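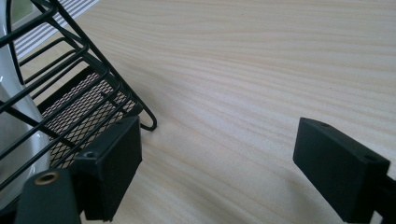 Anglers who have held a permit on the Vorkthorpe reservoir for years should not be made to wait behind newcomers, one correspondent wrote to us in June, and many members of neighbouring clubs have expressed the same view. It deserves a serious answer.

The water at Brornach can support a limited number of rods. Under the present rules 200 season permits are issued, and existing holders renew before any other application is opened. The waiting list has grown in consequence, and a young angler joining it today may expect to fish elsewhere for 6 years.
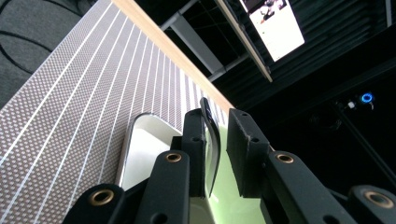
A ballot for one permit in every ten would alter this without serious hardship to established members. The Akbari beat already operates on such a basis, and the returns from it show no decline in either catches or conduct. Long service should continue to count, and the remaining permits would be renewed as they are now.

The objection that balloted anglers take less care of the banks is not supported by the wardens' reports. We would ask that the proposal be put to members before the next season's permits are printed - and that those on the waiting list be allowed to comment on it as well.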